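Call for participants: two-arm table build, Elthorpe shared workshop

We are looking for people to join a hobby robot build at the shared workshop in Elthorpe. The build is called Gekari. It is a pair of tabletop arms that handle ordinary household things: dishes, snack packets, baskets, trays. The project runs from October until the spring and is open to members and non-members.

Where the build stands

Both arms are mounted and moving. Grippers are on and the joint calibration is done on the left side. The right side still drifts a little at the wrist after a long session and needs someone patient to find out why. The control code is in Python and runs on a laptop. So far we have logged 1,538 runs by hand control, sorted into folders by task. A good part of those are poorly labeled and need going over again.

The cables are a known weak point. They loop outside the arm bodies and snag when the elbow folds. We want to reroute them and print proper clips before anything else gets added.

Who we need

Operators. You drive the arms through short tasks and write down how each one went. No experience needed. We will train you in one evening. Steady hands help, and so does not minding repetition.

A person for wiring and mounts. You should be able to crimp connectors, read a simple wiring diagram and use the workshop's 3D printer or be willing to learn it.

A person for the data side. You should be comfortable with Python and with looking through a lot of video. The job is to fix the labels, throw out bad runs and keep the folder names the same from one week to the next.

A person to set tables. You choose and arrange the objects before each run, keep a list of what was used, and buy replacements when something gets crushed. Snacks are bought from the project budget.

What a session is like

Sessions start at 6:30 p.m. and end by 9. The arms stay on the white table next to the curtains. Operators take turns, and whoever is waiting does labels or resets the objects. A current layout has a dish rack with three plates, a wicker basket with snack packets in it and a tray of Snickers bars, with an arm working from each side.

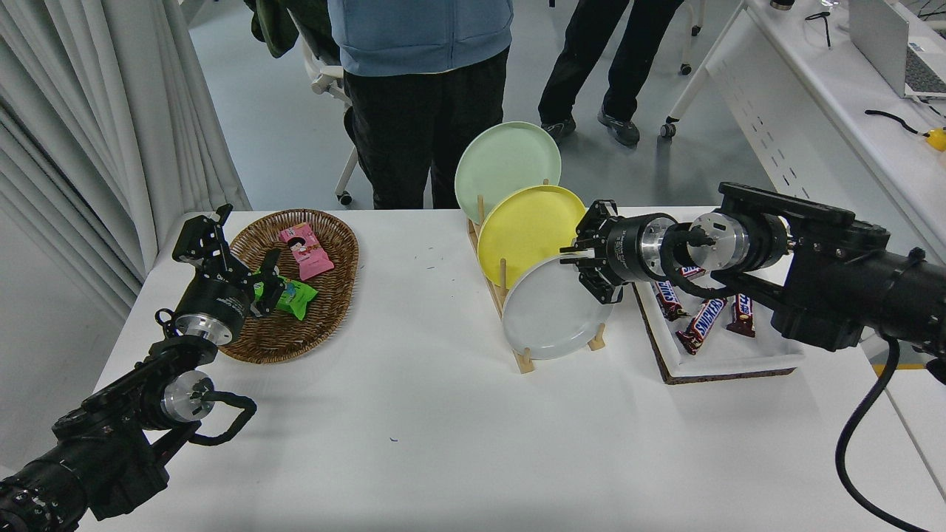
Time and cost

We ask for 2 sessions a month at minimum. There is no pay. Participants who are not workshop members get a guest pass for project evenings, so there is no fee either. Parts for the build are covered, but please bring your own laptop if you are applying for the data work.

You must be 19 or older, because the workshop's insurance does not cover younger guests in the evening. Closed shoes are required. Long hair has to be tied back near the arms.

How to apply

Write to Gil-soo Pyo, care of the front desk at the Elthorpe workshop, or leave a note in the Gekari mailbox by the door. Tell us which role you want, which evenings you can make and anything you have built or repaired before. A few lines are enough. You will get an answer either way, and we will ask you to come and watch one session before you commit.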